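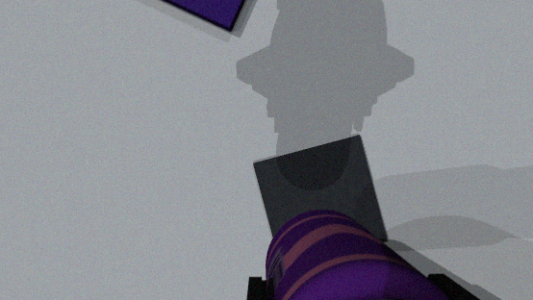

Unda says rule 5 is "just nagging with a number on it." Fair. Rule 5 stays.

**2/** Rule 5, Relness sim handbook: log the failed grasps too. We ran 2000 episodes in October and somebody kept only the pretty ones — 76 of them.

**3/** Rule 2: one arm moves, the other parks clear of the table. Yes, in simulation. Bad manners transfer beautifully.

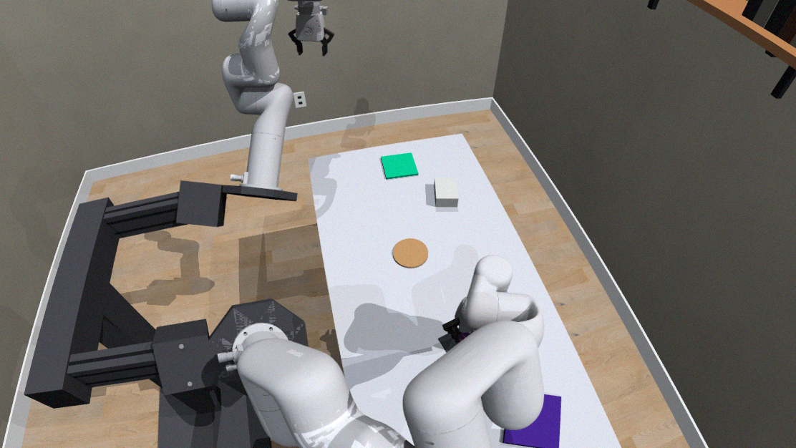
*Two arms, one table, one handbook.*

**4/** Lau wants a rule about naming files. Lau names files "final_final."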